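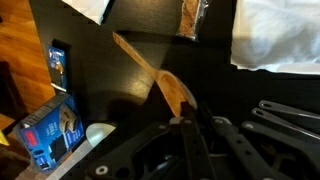 Hormont Institute Newsletter
Jul 3, 2018

Wada Laboratory Reports Progress on Robot Handling of Kitchen Utensils

The Wada Laboratory at the Hormont Institute has completed the first stage of a study on how robot arms pick up long, thin household objects from a crowded table. The work was led by Yae Ichikawa, research scientist, with Ryota Minami, who was responsible for the control software and the collection of training data. An internal report has been circulated to partner groups, and a longer paper is in preparation.

The study concerns a narrow problem with wide practical effect. Spoons, spatulas, turners and ladles are among the most common items in a home kitchen, and they are also among the items that robot arms handle least reliably. A long handle offers many places to take hold, and most of them are poor. If the fingers close too near one end, the weight of the other end turns the object in the grip. If they close on the wide part, the object may slide away along the table. Earlier systems at the laboratory picked up boxes and packets with few errors and then failed repeatedly on a plain spoon.

The method developed by the group is called Stileck. It treats the choice of grasp point as a decision that remains open until shortly before the fingers close. A camera placed away from the arm gives a view of the whole table and is used to select an object and plan the approach. A second, smaller camera at the wrist takes over for the last part of the motion. At that distance the wrist view shows the direction of the handle, the edge of the bowl or blade, and any neighboring objects that the fingers might strike. The planned grasp is then corrected in small steps, both in position and in the turn of the wrist.

"The view from the room tells the arm where to go, but it does not tell the arm enough about a thin object lying on a dark surface," Ms. Ichikawa writes in the report. "We wanted the final decision to be made from close by, and to be made more than once."

Training relied on demonstrations by human operators. Over the course of the data collection, six operators recorded 738 demonstrations, each consisting of one attempt to pick up an object and set it down at another place on the table. Failed attempts were kept in the data and marked as such. The operators were asked to work at an even pace and were given no instruction on where to hold each utensil. Mr. Minami reports that their choices differed more than expected for wooden spoons, with several operators preferring to take hold close to the bowl, and differed very little for spatulas.

The laboratory decided early in the project to collect its data in a furnished home. Work on a bench in Clarkport had given good results that did not carry over when the same arms were set up among ordinary furniture. Household light comes from several sides, and tabletops reflect it. Objects stand close together, and many of them have nothing to do with the task: food boxes, packets, napkins and containers with lids. A system intended for homes must be able to leave these items where they are while reaching past them.
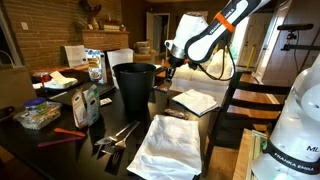
RESEARCH METHODS

Each session began with the arrangement of the table. Utensils were laid down singly, side by side, or crossed over one another, as with the slotted metal turners with black handles. Cloths and packaged foods were placed among them. Tall objects such as a black wastebasket were included as obstacles, so that the arm could not always take the shortest path. Colored utensils, including an orange spatula and a purple one, were used along with metal and wooden ones to test whether the system had come to depend on color.

The arms used in the work carry the Franka Emika name. Only one arm was permitted to move over the table at a time during the tests reported here. Shared tasks, in which one arm holds an object steady while the other acts on it, belong to a later stage.

An attempt was counted as a success when the utensil was lifted clear of the table, held without turning in the grip, and set down without being dropped. Attempts in which the fingers touched a neighboring object were recorded separately, even where the utensil itself was handled correctly. The laboratory adopted this rule after finding that its older scoring method gave full credit to grasps that pushed food packets out of place.

FINDINGS

Stileck performed better than the laboratory's previous method on every group of utensils tested. The gain was greatest for spoons and smallest for utensils with broad, flat handles, which the earlier method already handled fairly well. Contact with neighboring objects also fell. Most of this improvement came from the correction of the wrist angle during the final approach. When that correction was switched off and only the position was adjusted, results dropped close to their former level.

The group also compared versions of the system trained with and without the failed demonstrations. The version that had access to the failures was slower to close its fingers and more often made a further correction first. It was also more dependable with crossed utensils. The report recommends that other groups collecting similar data keep their failed attempts and label them with care.

Several limits are noted. Parallel utensils lying close together remain difficult, as the fingers have little space to enter between the handles. Dark handles on a dark tabletop are sometimes read as longer or shorter than they are. Clear plastic bags near the target cause errors in both camera views, and the group has not yet found a satisfactory remedy. The report further states that the tests were carried out by staff familiar with the system, and that its results should be confirmed by others before they are applied more widely.

Speed was not a goal of this stage. The arm pauses before each correction, and an observer will find the motion slow compared with that of a person clearing a table. Mr. Minami is now working on a version in which the correction is made while the arm is moving. Early trials have been mixed, with the arm at times passing over the handle before the new position has been computed.

NEXT STEPS

The second stage of the project will begin in September. It will cover two subjects. The first is the handling of utensils that lie partly beneath a cloth or napkin, where the wrist camera may see only the end of a handle. The second is the use of both arms together, beginning with the task of holding a container while a utensil is placed inside it.

The laboratory also intends to prepare the demonstration records for use by other research groups at the Institute. Each record contains the images from the cameras, the motion of the arm, and the label given to the outcome. Records will be checked for completeness before they are released, and written guidance on the scoring rules will be supplied with them.

Members of the Institute who wish to receive the internal report may request a copy from the Wada Laboratory office in Clarkport. Requests for access to the demonstration records should be addressed to Mr. Minami and should state the intended use.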